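Small Desks, Big Difference
Speaker notes, evening session at the Plevlow reading room

Slide 1. Welcome everyone, wait for the door to close. Thank Masanobu Kaneko for lending us the projector and for the tea!

Slide 2. Start with the desk corner. Books, a power strip, a cable or two. Ask who has a spot like it at home (hands up, give them a second). 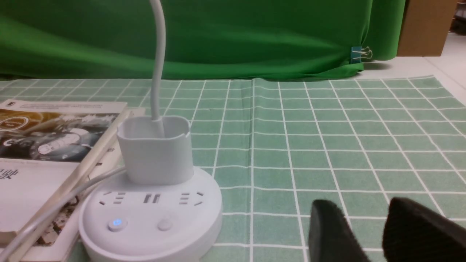
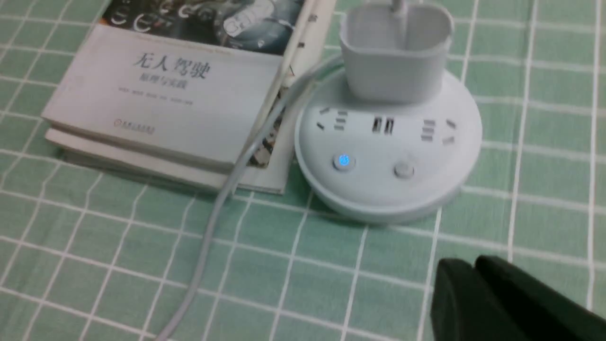 The round power strip, with reading matter to its left.

I love talking about this stuff because the fixes are so small. Most of us shove the power strip under the desk and then crawl around every time a phone needs charging. Bring it up top! Put it where your hand already goes, and let the cord leave by the back edge.

Slide 3. Books. Two or three you're really reading can stay out, biggest on the bottom. The rest go back on the shelf. When I tried this I had 27 on my desk and was reading one of them. (Pause, people usually laugh.)

Slide 4. Cables. Show the one I brought. A loop of soft tape costs next to nothing and you can undo it fifty times. Don't pull it tight, and don't run a cord under a stack of anything heavy. Heaters get their own wall outlet, please say this twice.

Slide 5. The cloth. A tablecloth with a printed grid is a lovely cheat, you can line things up with the squares and the whole desk looks calmer. Mine is 36 inches across and fits the small tables here.

Slide 6. Try it now. Ten minutes in pairs, using the trays by the window. Walk around, look at everybody's, ask what they moved first.

Questions until 8:30. Handouts are on the back table, and the tape is in the bag under my chair.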